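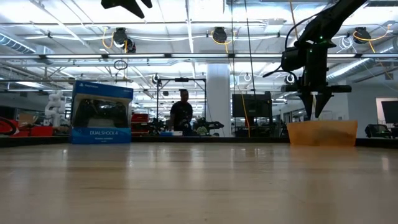 Stindumcombe Traders and Small Business Forum

Minutes of the December meeting

Present: members representing the retail, catering, light manufacturing and professional services groups, together with the chair and the secretary. Apologies were received from the transport group. The meeting opened at 6:30 in the evening.

1. Minutes of the previous meeting

The minutes were read and accepted with one correction. Under item 4, the words "agreed to pay" should be "agreed to consider paying". The secretary has made the change in the file copy.

2. Matters arising

The letter to the council concerning loading hours on Aitken Street was sent. A reply came, but it only confirms that our letter has arrived. Members found this not sufficient. The chair will write again and will ask for a date by which we can expect a real answer.

The new sign at the entrance of the Skornby estate is still not installed. The supplier says that the post must be of another size. No further cost to the Forum.

3. Representation on the regional business board

This item took the largest part of the evening. The regional board now offers two seats to local forums, and the forums of the district must agree between themselves who will fill them. The secretary reported that our paying membership is 67, and that under the draft rules this gives us the right to propose a candidate, but not the right to a seat.

The retail group said that smaller firms are very seldom heard when the board decides on grants, and that a seat is worth the effort. The professional services group had doubts about the time it takes: the board meets in the working day, and a person who runs a shop alone must close it in order to attend. It was suggested that the Forum could pay a modest allowance for lost hours. Some members were against this, as they think it would be difficult to stop once it is started.

After discussion it was agreed to propose one candidate, to be chosen by written ballot of all members in January. The question of an allowance is left open until we know if we are successful.

4. Members' survey on late payment

The survey was returned by a good part of the membership. The longest wait reported for an invoice was 87 days, from a customer outside the district. Several members asked that the Forum publish the names of customers who pay late. The chair reminded the meeting that we would need legal advice before doing this. For the moment the secretary will prepare a short summary without names and send it to the regional board and to the local newspaper.

5. Spring trade evening

Plornaretti has offered its upper room again, under the same conditions as last year. Accepted with thanks. The catering group will make a proposal for the food. The light manufacturing group asked for more table space than last time, and also that the speeches be shorter. Both requests were noted.

6. Any other business

A member asked if the subscription can be paid in two parts. The secretary will look in the rules and answer by e-mail.

The key of the meeting room cupboard is missing. Whoever has it is kindly asked to bring it back.

The meeting closed at 8:15. The next meeting will be in January, at the same hour. Items for the agenda should reach the secretary one week before.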